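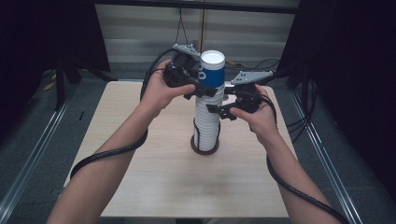
Friday. Spent the afternoon on the cups. They have been in the Jelunell order since September, and I had been putting off sorting them. The white paper ones nest well enough, and stacked up they make a tall ribbed column that stands straight on the round brown base. The blue one with the white logo patch sits near the top with a white one over it, open end up. I like having the blue there because it gives me something to look for when I'm bringing my hands in. Anything lower and I lose my place among the rims.

Had tea at half past three. The carton said 1000 but the packing note said 50 sleeves, and I can't make the two agree. Rang Lelten and was on hold for more than 59 minutes, then got a reference, 3909, and a promise of a call back on Monday. I have written the number on the lid.

Moved the square table a little nearer the window after that. The light goes early now. The carpet wants hoovering.

Pagano still haven't sent the lids. Soup for supper, and bed before ten.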